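Looking after glass saucepan lids

Tempered glass lids fail at the rim and the knob well before the glass itself wears out. Most of the damage comes from sudden temperature change — a hot lid set in a wet sink is the usual case.

Washing
Let the lid cool on the bench for 7 minutes before it goes near water. For cloudy film, mix 375 mL of warm water with a good splash of white vinegar, wipe on, leave briefly and rinse. Avoid steel wool and powdered cleansers. Fine scratches weaken the surface and can't be polished out at home.

Knobs
Tighten a loose knob by hand, then give the screw a quarter turn at most. Replace any fibre washer that has gone hard or brown.

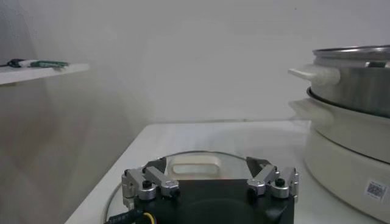 Storage and inspection
Lids stored on edge need a rack with coated wires, spaced so the rims don't touch. Check for chips in good light every few months. A pale surface helps: lay the lid flat, as with the clear round one on the white tabletop, and run a dry fingertip along the rim. Discard any lid with a chip or crack, wrapped in newspaper, in the general rubbish. Tempered glass does not belong in kerbside recycling.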